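Teaching a Two-Armed Robot by Hand: Questions We Keep Getting

Wogan test bench, Kenville
Compiled by Fenna Segers. Last revised 15 December 2020.

Most of these came in by email after the open evening. A few are questions Aníbal Apaza and I argue about between ourselves, and where we disagree I have said so. If you want a sales pitch, the vendors have plenty.

What does "showing a robot a task" mean here?

A person steers both arms through the job from start to finish while the system records the joint positions and the camera views. Do that enough times and you can train a policy, meaning a program that looks at the cameras and decides where the arms go next. That is the whole idea. Whether the robot has "learned" anything in the sense your kid learns to tie a shoe is a question I would leave alone.

By hand or by remote control?

We have tried both. By hand means taking hold of the arm and pushing it where you want it, with the motors slack. It's easy to pick up and bad for the recordings: your own hands and sleeves end up in the camera view, and they won't be there when the robot is on its own. By remote control, you sit off to one side moving a pair of smaller arms, and the big ones copy. We settled on remote control for everything with two arms. Aníbal still thinks hand guiding is better for slow, fussy contact work. He may be right about that.

How many demonstrations does it take?

More than the brochure says. For clearing bottles off the floor into a bin, we recorded 400 before we bothered training, and we stood at 677 when we stopped. The last batch helped less than the first. I can't tell you whether a different 400 would have done just as well, and I'd be wary of anyone who can.

So what is the success rate?

On bottles the policy had seen, in places close to where it had seen them, it finished 81 percent of its trials. A trial counts only if every bottle goes in the bin and nobody steps in. That number looks a lot worse once you bring in bottles of your own. When people quote you a success rate, ask who picked the objects and who decided what counted as a success.

Why bottles? Isn't that easy?

It's easy for you. Clear plastic is hard to see on a light floor, a crushed bottle has no obvious place to grab, and a round one will roll if a jaw touches it wrong. Labels help the cameras a bit, which is also a worry, as the policy may be learning labels when we want it to learn bottles. I chose the task over towel folding mainly because you can tell at a glance whether it's done.

Does the operator need to be an expert?

No, but they need to be consistent, which is harder. We had 11 operators. Some always started with the nearest bottle, some with the farthest, and one changed his mind halfway through a reach. The recordings keep all of that. A policy trained on the lot tends to hover between two bottles as though it can't decide. We now write down the order before anyone touches the controls.

Should I throw out the bad runs?

Throw out the ones where the operator gave up. Keep the ones where something slipped and got picked up again. If the robot only ever sees perfect runs, it has nothing to go on the first time a bottle gets away from it. Going through them is dull work and I have found no way around it.

Do we need the Branus software?

No. We used Branus for recording and it did the job. The file export was slow and the manual skips the part on syncing cameras. Peltura does much the same thing with a nicer screen. Neither will fix poor demonstrations. Try whichever one will lend you a license through January before you pay for anything.

Can one set of demonstrations be used on a different bench?

I've heard this promised many times. We moved one camera by the width of a hand and had to record again. Budget for starting over, and be pleased if you don't have to.

What does the work area look like during a session?

Less tidy than people expect. We put patterned fabric on three walls, leave the bin against the back one, and scatter the bottles between the arms. At the moment shown, two bottles are in the bin, the left gripper is over the one with the orange cap, and the right gripper is raised and empty.

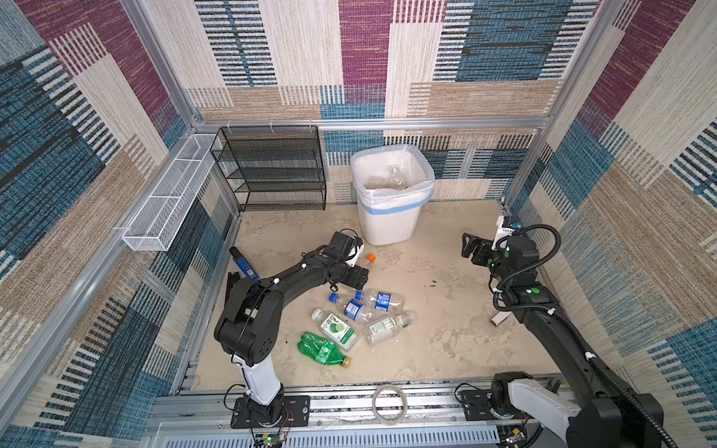

Will this replace the person who picks up the bottles?

Going by our numbers, that person is quicker, and also copes when a bottle rolls under the table. Ask again when somebody shows you a full shift with no cuts in the video.

Can I come and try it?

Yes, by appointment. Write to Fenna at the Kenville bench and say whether you want to drive the arms or just watch. Bring your own bottles if you like, rinsed, with the caps on.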